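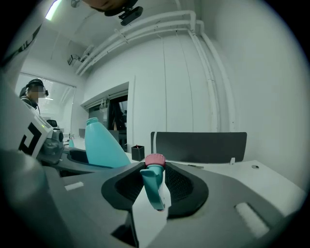
Fig. 3.1 A spray head in teal, with a ribbed pink collar

Chapter 3
What Things Are Called

Every trade has a word for the bit you've been calling "the bit". English is generous with such words and stingy about telling anyone. The ring that screws a spray head to its bottle is a collar, borrowed from the shirt. The part you squeeze is a trigger, borrowed from the gun, which seems harsh on window cleaning.

Siu-fong Hsieh spent 13 years collecting names like these in the market town of Bamlow. Her list of 84 words for a bread crust caused one resignation and 2 letters to the local paper – both about spelling. 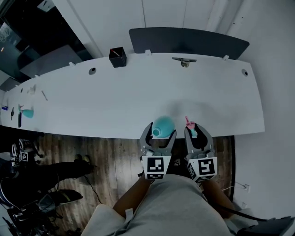

Fig. 3.2 A teal vase, tipped, at the edge of a white table

Pots have fared better than bottles. A vase may have a lip, a neck, a shoulder, a belly and a foot, and nobody at dinner finds this odd. In this chapter we ask why the body is raided so often for names, and why the elbow ended up with the plumbers.

Before reading on, write down what you call the end slice of a loaf. Keep it away from your relatives until section 3.2.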